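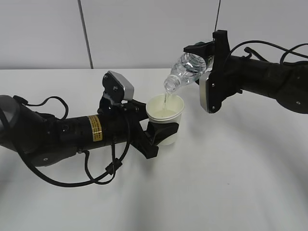
RESEARCH NEWS

Two-Armed Pouring Learned From 208 Demonstrations

The Sorkura group has released first results on pouring water from a bottle into a paper cup. One policy controls both arms.

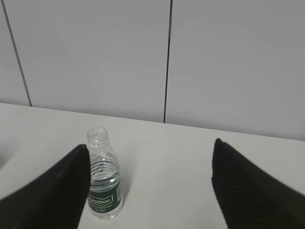

1 min read

Clear plastic is difficult for depth sensors, so the method relies on color views from the grippers. Brigitta Haslinger led the training work. 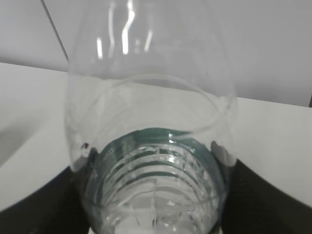 Results and Next Steps

In 100 trials, the policy spilled water in 4 — all with nearly full bottles. Andri Zaugg will present the full report in December.
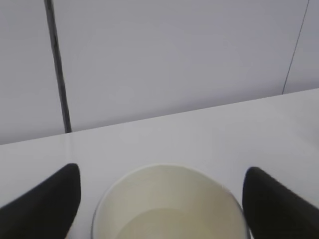

Gripper view of the paper cup.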